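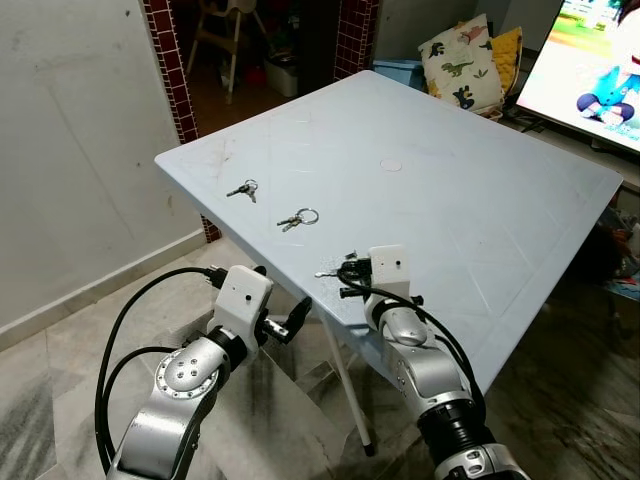 Re: Does wrist view help for small metal objects? (key pickup)

defne_k wrote:
Mon 18 May
I finished the second comparison. Policy A was trained with head camera only, policy B with head camera and both wrist cameras. Same 796 demonstrations for each, same table, two key bunches on the left half. B grasped the ring much more often. A usually closed its fingers too far forward and pushed the keys away. My conclusion is that the wrist view is necessary for objects of this size.

tremik_s wrote:
Thank you for sharing. I am not sure I agree with "necessary". Did you train A for the same number of steps? In our December test the head-only policy was bad until we trained it much longer, and then the gap became small.

defne_k wrote:
Same steps for both, yes. I stopped when the validation loss was flat for 3 evaluations.

n_ichikawa wrote:
Validation loss tells very little about grasp success, in my experience. I would also check the crop. If you resize the whole head image, a key is only a few pixels — then you are comparing resolution, and the camera position is a second question.

defne_k wrote:
This is a fair point. I resize the full image, no crop. I can run A again with a crop on the tabletop.

tremik_s wrote:
Please also report the two bunches separately. The one with the larger split ring should be easier, and an average will hide it.

n_ichikawa wrote:
+1. And how do you count a trial where the gripper takes one key and the ring comes with it?

defne_k wrote:
As success, if it is lifted. Maybe Shota will object, he wanted ring grasps only.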